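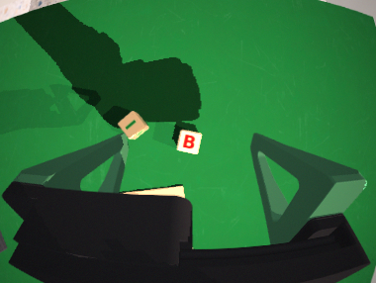 シミュレータ側の手首視点。指を開いたところで、奥に積み木。

9月に入ってから、Gonddaleのセルの調整をずっとやっている。実機とシミュレータの両方を同じ設定ファイルで動かす構成で、片方を触るともう片方もずれる。今回はシミュレータ側の手入れが中心になった。忘れないうちに手順と値の決め方を書いておく。同じ構成の人はほとんどいないと思うので、半分は自分用のメモになる。

きっかけは指の交換だった。実機のグリッパの指を三角の枠形に替えた。前の指は板状の中身の詰まった形で、手首のカメラから見ると対象物の手前側がかなり隠れていた。枠形だと三角の穴から台が見えるし、そのぶん軽い。設計はNantana Kaewklaさんのデータをもらって、先端だけ丸めてから出力した。実機のほうはねじを締め直して原点を取り直したら、その日の夕方には動いた。

問題はシミュレータのほうで、見た目のメッシュだけ新しい指に差し替えて、当たり判定のメッシュを古いままにしていた。画面では穴があいているのに、物理計算では板のままになっている。指を閉じていくと、まだ触れていないはずの積み木がじりじり横に動く。最初は摩擦係数を疑って、そこを半日いじって時間を無駄にした。接触点を表示させたら、何もない空間に点が並んでいてようやく気づいた。

当たり判定は凸形状の組み合わせで作り直した。枠形の指をそのまま一つの凸包にすると穴が埋まるので、辺ごとに細長い箱を置き、先端には短いカプセルを一つ足している。自動で凸分解するツールも試したが、枠の内側の角に細かい破片がたくさんできて計算が重くなった。手で箱を並べたほうが早かったし、あとで寸法が変わったときに直す場所もわかりやすい。左右の指は鏡像なので、片側だけ作って符号を反転している。反転したときに面の向きが裏返るツールがあるので、読み込んだあとに法線を表示して一度見ておくこと。

次が手首の視点合わせ。実機ではカメラの取り付け板がグリッパの根元についていて、画面の下側にグリッパの黒い本体が入り、そこから奥に向かって指が二本伸びる。シミュレータでも同じように本体が手前に入るようにしてある。本体を消してしまえば台は広く見えるのだけれど、学習に使う画像で実機と見え方が違うと困るので、隠れるところは隠れたままにする。

合わせ方は原始的で、実機で指を全開にして一枚撮り、シミュレータでも全開にして一枚書き出し、半透明で重ねる。見るのは指先の位置と、黒い本体の上端の線。指先だけで合わせると、カメラの前後方向のずれと画角のずれが打ち消し合って、一見ぴったりなのに奥のほうがずれる。本体の線まで合わせると、だいたいどちらが狂っているかわかる。画角は先にチェッカーボードで測った値に固定して、動かすのは取り付け位置と角度だけにした。前は全部いっぺんに動かしていて、いつまでも収束しなかった。

台は緑のまま。Fliledholmの作業場に置いてある台に合わせた色で、表面には薄い引っかき傷のテクスチャを貼っている。傷なしの均一な緑でも動作確認には足りるが、均一すぎると位置合わせのときに手がかりがなくて目が滑る。艶は落としてある。最初は少し反射をつけていて、天板に照り返しが出て積み木の輪郭が読みにくかった。

積み木は文字や記号のついた立方体を使っている。今の配置では薄い茶色の木の積み木を斜めに、その右に赤いBの白い積み木をほぼ正面向きに置いた。間隔は積み木一つ分より少し広い。この間隔は意味があって、狭すぎると指の先端がとなりに当たり、広すぎると練習にならない。向きを変えてあるのも同じ理由で、両方まっすぐだと手首の回転を計算しているところの不具合が見つからない。一度、回転の符号を間違えたまま数日気づかなかったことがあって、そのときの配置は全部まっすぐだった。

白い積み木の上面が明るすぎるのは気になっている。ほとんど真っ白に飛んでいて、面の陰影がない。赤い字は読めるから検出には困らないが、縁が拾いにくい。白の反射率を下げるか、主照明を弱めるかで迷って、まだ決めていない。反射率を下げると他の場面で灰色に見えるし、照明を弱めると茶色のほうが沈む。たぶん露出の設定を見直すのが筋なのだろう。

影について。ここがいちばん手間がかかった。

左上にかかっている大きな影はアームの形で、縁が階段状になっている。影の解像度が足りないときの典型的な出方で、影用のマップを大きくすればなめらかになる。ただ、うちの計算機だと大きくしたとたんに一括の書き出しが遅くなる。2,000エピソードを一晩で出したいので、普段は粗いままにして、見た目の確認をするときだけ上げる運用にした。粗い影のまま学習して困るかどうかは、まだちゃんと比べていない。

縁の粗さよりも、影の位置のほうが大事だった。照明の向きを変えると、アームの影が対象物の上を通る。積み木に影がかかった状態と、かかっていない状態の両方がデータに入っていてほしいのだが、照明を完全にランダムにすると影が画面の外に落ちる場合がかなり多くなる。今は主照明の方向を決めた範囲の中だけで振っている。弱い照明も別の方向から足してあって、そちらの影は薄く出る。薄い影は積み木の横にも落ちるので、それを物体と間違えないかは検出側で見ておく必要がある。

積み木の影と台の接触部分も確認すること。影が積み木の底から離れて見えるときは、影のバイアス値が大きすぎるか、積み木が本当に浮いている。うちでは後者だった。初期位置の高さに余裕を持たせすぎていて、落ちきる前に一枚目を書き出していた。置いてから物理を少し進め、速度がしきい値を下回ってから記録を始めるように直した。これで一枚目だけ位置がずれる問題もなくなった。

動作確認は次の順でやっている。

まず指を全開と全閉で往復させる。何も挟まない状態で引っかかりがないか、左右が同時に動いているかを見る。左右の動きは拘束でつないでいるので、片方だけ遅れるときは拘束の硬さが足りない。

次に、積み木を一つだけ置いて真上から下ろし、閉じて、持ち上げて、同じ場所に戻す。向きを変えて何度かやる。持ち上げたときに積み木が指の間で回るようなら、接触点が一つに集まっている。先端のカプセルだけで挟んでいるとそうなるので、平らな当たり面を薄い箱で足した。

そのあと二つ置いて、片方をつかむときにもう片方が動かないかを見る。動いたらログに残す。

最後に100回の連続試行を流す。落とした回、となりを動かした回、時間切れの回を分けて数える。指のメッシュを直す前の設定で流したときは、接触の警告が351件出た。ほとんどが穴の部分、つまり本来は何もない場所での接触だった。直したあとも警告はゼロにはならないが、場所が先端と当たり面に集まったので、そこは正常だと考えている。

Fongchan Khunthongさんから、刻み幅を細かくしたほうが早いのではと言われて、それも試した。たしかに挟んだときの震えは減った。ただ、刻み幅を半分にすると計算時間がほぼ倍になるのと、間違った形のまま震えだけ消えてしまうと原因が見えなくなるので、先に形を直してから最後に刻み幅をいじる順番にした。今は元の値から一段だけ細かくしてある。

設定ファイルの管理も変えた。前は実機用とシミュレータ用で指の寸法を別々に書いていて、これが今回の事故の元だった。今は寸法を一か所に書き、見た目のメッシュの版番号と当たり判定の版番号を並べて持たせている。起動時に二つの番号が違っていたら警告を出して止まる。簡単な仕組みだけれど、入れた翌日に自分が引っかかった。

実機側の手入れは、この機会にまとめてやった。指の根元のねじの緩み、手首の配線が本体の角に擦れていないか、取り付け板のがた。配線は一か所だけ被覆に跡がついていたので、Kongkaewで買った保護チューブをかぶせて通し直した。ケーブルの余りを少し多めにしたら、手首を大きく回したときに引っ張られなくなった。指の先端は樹脂のままで、滑り止めはまだ貼っていない。貼ると厚みが変わって、シミュレータの寸法をまた直すことになる。

Dendexの制御ソフトは版を上げずに据え置いた。新しい版ではグリッパの開度の単位が変わっているらしく、変換を全部見直す時間が取れない。上げるなら、指もカメラも落ち着いてからにする。

残っている作業。

白い積み木の明るさ。露出を下げた設定で何枚か出して、茶色のほうの見え方と比べる。

影マップの解像度を上げた組と粗い組で、同じ量のデータを作って比較する。計算機が空いている夜にやる。

滑り止めを貼るかどうか。貼るなら厚みを測ってから、当たり面の箱の寸法を先に書き換える。

手首の取り付け板の図面が古いままなので、実物を測り直して更新する。穴の間隔が図面と2ミリ違っている。いつ変わったのか記録がなかった。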